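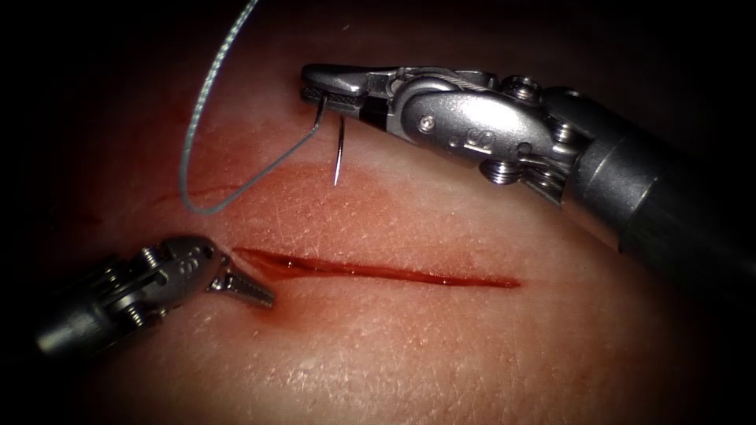
Kavbridge联合采购区修订缝线仓储规程，可吸收缝线单列湿度限值

Kavbridge医疗耗材联合采购区八月起执行新版缝合材料仓储与验收规程。新规程将可吸收缝线从一般无菌耗材中单列，对二级库和科室小库的相对湿度、开箱后存放期限及抽检项目作出规定。不可吸收缝线的存放条件维持原标准，仅调整标签和出库记录的格式。

修订依据为检测机构Rillell完成的一轮库存抽检。该机构从采购区各成员医院的中心库、二级库和手术科室小库抽取单包装缝线1395份，检测项目包括线径、断裂强力、针线连接强力和内包装密封性。其中354份取自未配备连续湿度记录仪的小库，341份各项指标均符合要求，其余13份的断裂强力低于验收下限。13份不合格样品均为可吸收编织缝线，外包装盒均已开启，内层铝箔袋的热封边存在不同程度的折痕。

参与抽检的材料工程师Davoud Naseri说，聚乙醇酸类缝线通过水解降解，强度下降在使用前即可发生，诱因通常是内包装阻隔性能受损。“铝箔袋完整时，库房湿度的影响很小。热封边反复弯折后出现微孔，水汽进入，线体外观没有变化，拉力试验才能测出来。”他表示，抽检没有发现灭菌指示异常，线径偏差也在允许范围之内。
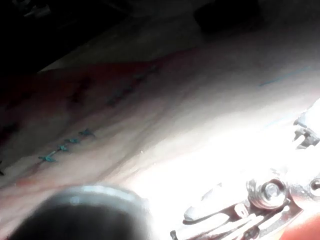
新规程规定，存放可吸收缝线的库房和柜体应连续记录温湿度，记录间隔不超过十五分钟。温度上限为25摄氏度，相对湿度上限为60%，短时超限须登记起止时间。外盒开启后，剩余单包装应保留在原盒内直立存放，不得用橡皮筋捆扎，不得折叠后放入抽屉隔格。科室小库每个规格的备货量以七日用量为限，超出部分退回二级库。

验收抽检改为按批次进行。到货数量不足80盒的批次抽取三盒，达到或超过80盒的批次抽取五盒，每盒取两份单包装送检。针线连接强力和断裂强力为必检项目，打结强力由各院根据科室需求选做。任一必检项目不合格时，同批次暂停出库并加倍复检；复检仍不合格的，整批退货，已出库部分按批号追回。

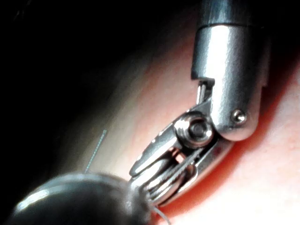
手术器械前端的关节与钳口铰链部位。

针对缝线在操作过程中的损伤，规程附录增加了器械夹持一节。编织线和单丝线被带齿的夹持面夹紧后，表面可能产生压痕，单丝线对压痕更为敏感。附录建议夹持点选在线尾，避开随后成结和承力的线段，并要求把持针器和组织镊的齿面磨损检查纳入器械清洗后的例行项目。齿面有毛刺、钳口错位或转轴松动的器械应单独存放，送修后方可回到器械包。

附录同时更正了旧版中一处表述。旧版将“线体断裂”与“线结滑脱”合并登记，无法用于追溯材料问题。新版登记表将两者分列，并增加缝线批号、规格、使用器械编号和断裂位置四个字段。断裂位置分为结内、结旁、线段中部和针线连接处，由器械护士在术后填写，有残线的一并装袋留存，保存期三十天。

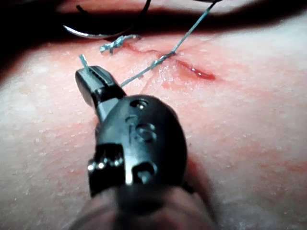
在供应环节，包装供应商Değirmenci将为采购区提供改进型外盒。新外盒加装硬质分隔片，单包装取出后相邻包装不会向一侧倒伏。该公司未改动内层铝箔袋的材质和热封参数，因此现有产品无需重新进行灭菌验证。旧式外盒的库存可以继续使用，用完为止。

批号追溯由仓储软件Curkero承担。软件新增了开盒时间字段，扫码出库时自动计算外盒开启后的存放天数，满六十天的单包装会被锁定，须由库管人员核查内包装后解锁或报损。尚未接入该软件的成员医院可使用纸质登记表，每周汇总一次，字段与电子表保持一致。

采购区物资管理负责人Gilang Lumenta表示，成本增加主要来自湿度记录仪的购置和送检费用，缝线单价不受影响。小库的记录仪由采购区统一招标，安装完成前，各院应每日上午和下午各进行一次人工读数。培训课件已下发至各院物资科，首场集中培训安排在周六上午九时，内容包括包装外观判定、抽样操作和登记表填写。

规程发布前已入库的可吸收缝线不追溯执行新的抽检比例，但外盒已开启的须在执行后两周内完成内包装检查。外科用组织胶、皮肤吻合钉和免缝胶带不在此次修订范围内，仍按一般无菌耗材管理。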